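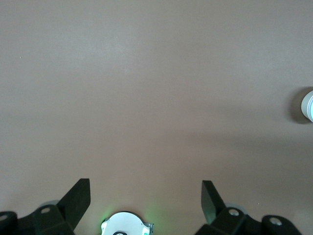
Vakima Tabletop Perception Set: Data Card

Summary

Vakima is a set of wrist camera recordings maintained by Nemley for the development of object detection and grasp planning software. It contains 2356 episodes of tabletop work with a two-finger gripper. The set is released together with the Rarura loader, version 2.

Contents

Each episode provides a color video stream, joint positions, the commanded gripper opening and a short task label. Most episodes run for fewer than 500 time steps. Longer episodes are kept whole and carry a flag in the index file.

Views with partial objects

Many views show an object only in part. A white cylindrical item may enter at the far right of an otherwise open tabletop, with only its left side and part of its rim visible, while the open fingers remain well away from it. Such views are labeled "partial" and are retained in all splits. Users who train a detector should not discard them, as the planner depends on early estimates of objects near the image border.

Shadows are not labeled as objects. The gripper fingers and their brackets are covered by a fixed mask supplied with the loader. The mask does not cover the green light that falls on the table beside the white central housing. Color-based methods may need to exclude that area separately.

Splits

The test split holds 400 episodes. The remaining episodes are divided between training and validation according to the index file. Users are asked not to move episodes between splits when reporting results.

Known limitations

Camera calibration was repeated in June. Episodes recorded before that date use the earlier calibration file, and the loader selects the correct file automatically. Depth is not provided.

Maintenance

Corrections to labels are handled through the El-Sayed issue tracker. Reports should include the episode number, the time step and the loader version.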